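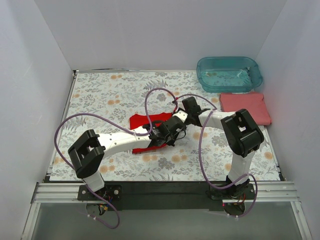 Filed under: Home / Laundry & Linens

I have been on a towel kick since March and I'm not sorry! It started with the drawer next to the stove, the deep one, which had reached the point where you had to push down on the contents with one hand while you shut it with the other. Every dish towel and rag and cleaning cloth I've bought in my adult life was in there, plus the ones that came with the apartment (I know, I know), plus a Christmas one with a reindeer that I've never liked and can't seem to throw out.

So one Tuesday, with a whole free evening and a podcast I'd been saving, I pulled everything out and washed it. Two loads. Then I had a mountain of clean laundry and no plan at all, so I ate some cereal.

Okay, the flowery mat first, because I love it and I want to talk about it. It's the one with the ferns and the little blue-gray blossoms and those round peachy orange flower heads all over a nearly white background. I got it at Kodden when they were clearing out the spring stuff, and I went back and forth in the aisle for an embarrassing amount of time over whether it was too much like my grandmother's bathroom wallpaper. It is a bit like my grandmother's bathroom wallpaper. I bought it anyway and now I'm sad when it's not out. Everything you put on it looks nicer. The red cloth especially, which is just a plain old cleaning cloth I'd never given a second look, suddenly seems like a choice! Same with the pink towel. I would never in a million years have picked pink and red and peach to go together, but there's enough gray-green in those ferns to calm it all down.

The other thing about folding on a mat is that you have edges to go by. I'm a terrible folder. Mine always come out as a sort of parallelogram, and I used to do them on the bed, where the whole thing shifts around under you and you end up folding part of the comforter. With a rectangle underneath I can line up one side of the towel with one side of the mat and at least START straight.

My method, if anybody wants it: flatten the towel out, smooth it from the middle with the side of your hand, fold the long way into thirds, then in half, then in half again. For the thin little cloths I skip the thirds and go in half twice. I tried the thing where you roll them and stand them on end like they do in the magazines and they lasted in my drawer for maybe a day. Somebody (me) grabbed one from the middle and the rest fell over like bowling pins.

Now for the sorting, which took way longer than the folding. I ended up with these piles:

Good dish towels. The ones that really dry a glass. I have a set from Pruvost that I paid too much for and they've been washed to death and they're still the best ones in the house, so I've made peace with it.

Hand towels that live in the kitchen and don't dry dishes. The pink one's in this pile. You may think this isn't a real category, but if you've ever dried a wine glass with something that had just been used on raw chicken hands, you'll get there.

Cleaning cloths, so the red one and its many friends. I've decided red is for the bathroom and only the bathroom, which is a system I stole from a hotel job I had in college. It works great as long as you don't let anyone else do the laundry.

Rags. Anything with a hole or a bleach spot or a smell that survived the hot wash. They went in a bag under the sink and I'll use them for bike grease and paint.

And then the reindeer, in a pile of one.

I did go out and buy a drawer divider, after telling myself I wouldn't. I looked at the Brustik ones first and they're beautiful and I nearly did it, but my drawer is 13 inches across on the inside and they start bigger than that. Measure your drawer, people! I measured mine after I got home the first time, so learn from me. The one I ended up with is a Skandon, the springy kind that pushes against both sides, and it's fine. It squeaks a little when you pull the drawer out fast. I stuck a felt pad on the end and it squeaks less.

Total keepers, once I'd been strict with myself: 24, and that's with the rag bag not included. It's still a lot of towels for a household that mostly eats soup, but the drawer closes with one finger now and I keep opening and closing it when I walk by.

A couple of laundry notes, because I got questions the last time I wrote about this stuff. I wash reds on their own at least the first few times, and I check by pressing a wet corner on a paper towel to see if any color comes off. No fabric softener on anything you want to soak up water! It leaves a coating and then you're just pushing the puddle around. A splash of white vinegar in the rinse does more for an old stiff towel than anything I've paid money for. And if you can stand it, take them out of the dryer a tiny bit early and fold them warm, they lie so much flatter.

Next up is the hall closet, where the sheets are. I opened the door on Saturday morning and a fitted sheet fell on my head, so I shut it again. If you have a way of folding a fitted sheet that doesn't involve four arms and crying, please put it in the comments, and I mean a real one that you use yourself. I've watched all the videos.

Also still taking opinions on the reindeer.

Like this post? Sign up for the newsletter and get new posts in your inbox. No spam, unsubscribe at any time.
This site uses cookies to improve your experience. Accept | Manage preferences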